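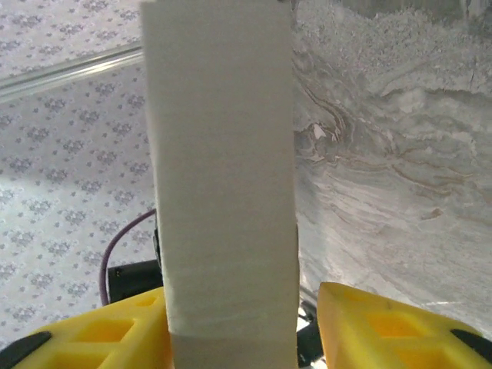 Every time my pair lifts a box together, one end creeps out of the fingers and the whole thing lands on the table, and I've tightened everything I can find, wrote Soledad Gallegos under the last guide.

Well, Soledad, you have my sympathy, as our own pair did just the same for most of November. We nicknamed the fault "the Gratel slip", after the bench it first turned up on, and it took far longer to find than it should have. I'll go through it in the order I wish I had used, so put the kettle on and take your time.

Before you touch anything

Stop the program, lower the box by hand onto the table and switch off the power to both arms. Support each forearm as you do it, for an unpowered arm can drop quite smartly and a pinched finger hurts more than you would think. Please don't ever reach in to save a falling box while the motors are live. I did it once, and Gladys Rotich didn't let me forget it for a week!

Step one: look at the fingers

Wipe the gripping faces with a dry cloth and look along them for shiny patches or a bend that stays put when the finger is at rest. Flexible fingers like these yellow ones are forgiving things, and they will carry on holding after a fashion long after they ought to have been changed. Change both fingers on a gripper together, even if only one looks tired.

Step two: follow the cable

Move each wrist slowly through its whole travel by hand and watch the cable as you go. If it goes tight at any point it can tug the wrist round a little, and the grip goes with it. Leave a generous loop at the wrist and another at the shoulder – more than looks tidy, if I'm truthful.

Step three: check that the arms agree

Our trouble was in this one. Power up again with your hands clear, and jog the two grippers to the same height above the table, with no box between them. Measure each from the tabletop with a steel rule. Ours differed by 2 mm, which sounds like nothing at all, but a stiff box can't bend to make up the difference, so it twists and works its way out of whichever grip is weaker. Run the zeroing routine on both arms (in Jendum it lives under Service, then Home Position) and measure again afterwards.

Step four: lift slowly, then hold

Use an empty box. Close one gripper, then the other, wait 2 seconds and only then begin the lift. Keep the speed right down and stop with the box hanging clear of the table.

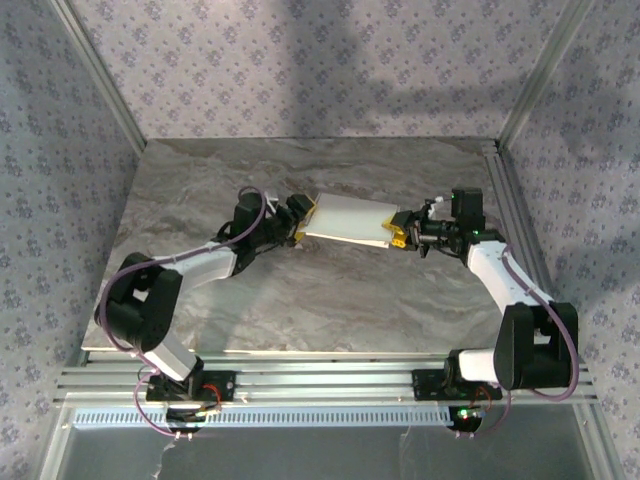
The hold position: one gripper at each end, with the box clear of the tabletop.

Leave it there while you drink your tea. Look at the ends of the box where the fingers close, and if either one is creeping, bring everything down again and go back to step three.

Step five: repeat it

One good lift proves very little, I'm afraid. We ran 100 lifts before the zeroing and 91 of them held, so you can see how easily we fooled ourselves by trying it a few times and going home happy. Keep a note of which end goes first when it does slip. With ours it was the same end every time, and had I written that down sooner I would have got out the steel rule a good deal earlier.

If you still get slips after all that, send me your notes and the two heights you measured, and I'll gladly have a look.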